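Media Economics
Topic 4: Windowing, carriage and licence fees

4.1 Scope

These notes cover the sale of finished programs to broadcasters and pay services after first release. Production finance was dealt with in Topic 3 and is assumed here. All amounts are in thousands of dollars unless marked otherwise.

4.2 Windows

A window is a period in which one licensee holds defined rights in a defined territory. The licence states the start, the term, the number of runs and any holdback. A holdback stops the licensor from selling the same title into a competing window before a set point, and it is priced into the fee.

In the worked case, Renomar licenses a drama library to Brinville, a regional free-to-air network. The library holds 106 episodes. Brinville takes all of them for a flat fee of 800, with a catch-up right of 40 days per episode from first transmission.

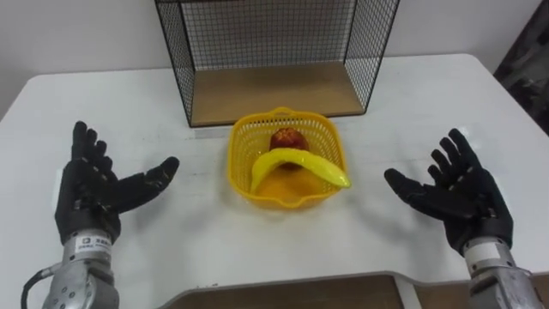 The fee per episode is 800 divided by 106, or 7.55. This figure is useful for comparing packages but says little about the value of any single episode, as buyers price a package on its strongest titles and accept the remainder as schedule filler. Amortisation should follow expected use. Where most of the audience arrives on the first run, a straight-line write-off overstates the asset in later periods.

4.3 Exclusivity

Exclusive rights raise the fee and lower the licensor's income from other windows. The licensor should grant exclusivity only if the premium exceeds the forgone income, discounted to the start of the term.

Suppose Avard, a subscription service, offers to share the library after a holdback of 9 months. Brinville will then ask for a reduction. Let R be that reduction and A the present value of the Avard fee. Renomar accepts the shared arrangement when A is greater than R. Transaction costs – delivery, re-versioning, residuals – are deducted from A before the comparison is made.

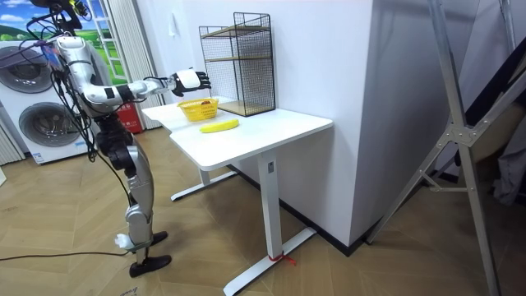
Fig. 4.1 Humanoid robot with one arm extended over a small yellow basket on a desk.

4.4 Residuals and clearances

Residuals fall due on reuse and vary with the type of service. Music clearances are a common source of error. A cue cleared for free-to-air use is not necessarily cleared for subscription, and replacement costs fall on the licensor unless the contract says otherwise.

4.5 Tutorial problems

1. Recalculate the fee per episode if Brinville declines 40 of the 106 episodes and the flat fee is unchanged.

2. Avard's holdback is cut from 9 months to nil. State the expected direction of change in A and in R, and give the assumption behind each.

3. Górecki offers Renomar a revenue share in place of a flat fee. Set out the information Renomar needs before it can compare the two.

Reading for Topic 5: course reader, section on advertising inventory and make-goods.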